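Search this site
Search
Go

Print this page | E-mail this page

Filed under: Public Safety > Community Policing > Advisory Board > Minutes

ULLDEN COMMUNITY POLICING ADVISORY BOARD
Minutes of the Regular Meeting, November
Ullden Municipal Building, Lower Meeting Room

1. Call to Order

The Chair called the meeting to order at 6:30 p.m. The Secretary called the roll and reported a quorum. The Police Department was represented by the Captain of Patrol and the Records Supervisor. The representative of the Ponow neighborhood had notified the Chair in advance that she would be absent, and her absence was excused.

2. Approval of Agenda and Prior Minutes

The agenda was amended to move the report on the bicycle registration program ahead of the Captain's report. The minutes of the October meeting were approved with one correction: under Item 6, "Ponow Street" should read "Ponow Avenue." Motion carried by voice vote.

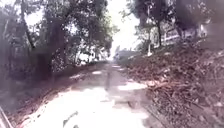

Minutes taken by Teófilo Chávez, Secretary to the Board.

3. Public Comment

Two residents asked to be heard.

The first, a resident of Yupanqui Street, stated that packages had been taken from her porch on two occasions since the end of summer. She had filed a report each time through the online form and had received a case number but no call. She asked whether a report made online is read by an officer. The Records Supervisor responded that all online reports are reviewed on the next business day and that a call is made when there is a named suspect, a license plate, or video. She agreed that the automatic reply does not say so and undertook to have the wording changed.

The second speaker, who owns a repair shop on Ponow Avenue, spoke in support of keeping the evening foot patrol in the business district through the holidays. He asked that officers stop in at the shops on the north side of the avenue as well as the south side. The Captain took note of the request.

There being no further speakers, public comment was closed at 6:52 p.m.

4. Bicycle Registration Program

The Secretary presented the written report on the program, copies of which had been placed in the members' folders.

The program was opened to residents in the spring. As of the end of October, 188 bicycles had been registered. Registration is free and may be completed at the front counter of the Police Department or at a scheduled event. The owner gives the make, color, and serial number, and receives a numbered decal to be placed on the seat tube. Records are kept in the Ternum property system, which the Department already uses for found property, so no additional software was purchased.

The Department took 14 reports of stolen bicycles in the same period. Nine of the stolen bicycles have been recovered. Of those recovered, five were registered, and each of the five was returned to its owner within two days of being found. The remaining four were held while the Records Unit searched for an owner. Two are still in the property room.

A member asked whether the decals can be peeled off. The Records Supervisor stated that they can be removed with effort, but that the serial number is what the Department relies upon, and officers are instructed to check it whether or not there is a decal. A second member asked that the flyer tell owners where the serial number is generally found. The Secretary agreed to add this before the next printing.

The Board discussed the supply of decals. The first order was for 800, and the Board considered that quantity adequate through next year. No action was taken on a further order.

The Board discussed whether to extend registration to electric scooters. The Captain advised that the Department has received several inquiries and that the property system will accept them under the existing category. It was moved and seconded that the program be opened to electric scooters beginning in January, with no change to the form other than the title. Motion carried unanimously. 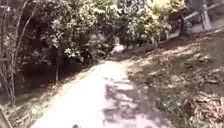

The Secretary further reported that registration events at the elementary schools had drawn more families than the events held at the Municipal Building, and recommended that the spring schedule give preference to the schools. Members were in agreement. The representative of the Yupanqui Street area asked that at least one event be held after 5:00 p.m. for parents who work during the day. The Secretary will bring a proposed schedule to the January meeting.

5. Report of the Captain of Patrol

The Captain reported as follows.

Thefts from unlocked vehicles continue to be the most frequent property complaint in the town. The greater part of these occur overnight in residential driveways. The Department will repeat its lock-your-car notice in the December utility bill.

The speed display trailer has been returned from repair and has been placed on Ponow Avenue at the request of the school crossing guards. It will be moved to the eastern end of town after the winter recess.

One patrol officer has completed field training and has been assigned to the evening shift. One vacancy remains. Applications are being accepted until the position is filled.

The Captain reminded the Board that the non-emergency line is answered at all hours, and that residents should not leave word of a crime in progress on the Department's social media page, which is not monitored at night. A member stated that the page itself should carry that notice at the top. The Captain agreed.

6. Resident Police Academy

The fall session concluded with all enrolled residents completing the course. Evaluations were favorable, with the evening on traffic stops receiving the highest marks. Several participants wrote that the session on the court process was too long for one evening. The Department proposes to divide it in two and to shorten the tour of the dispatch center.

A member asked whether the academy might be offered to residents aged sixteen and seventeen with the consent of a parent. The Captain stated that portions of the course, including the ride-along, are limited to adults under present policy. The matter was referred to the Department for a written answer.

7. Old Business

a. Medication drop box. The box in the lobby of the Municipal Building was out of service for part of October while the lock was replaced. It is now available during building hours. Needles and liquids are not accepted.

b. Complaint form in Spanish. The translated form has been reviewed by the Town Attorney and returned with minor changes. Mr. Chávez will enter the changes and forward the final copy to the Records Unit. The form will be available both at the counter and online.

c. Bylaws. The proposed amendment on attendance was tabled at the October meeting. It was moved to take the matter from the table. The motion failed for lack of a second, and the amendment remains tabled.

8. New Business

The Chair appointed two members to review the Board's annual report to the Town Council. The draft is to be circulated before the January meeting, and members were asked to send corrections to the Secretary in writing.

The Board considered whether to hold a December meeting. In view of the holidays and the light agenda, it was moved and seconded that the December meeting be canceled, with the Chair authorized to call a special meeting if needed. Motion carried, one member opposed.

9. Adjournment

The meeting was adjourned at 8:10 p.m. The next regular meeting will be held in January at 6:30 p.m. in the same room.

Minutes are subject to correction and approval by the Board at its next regular meeting.

Print this page | E-mail this page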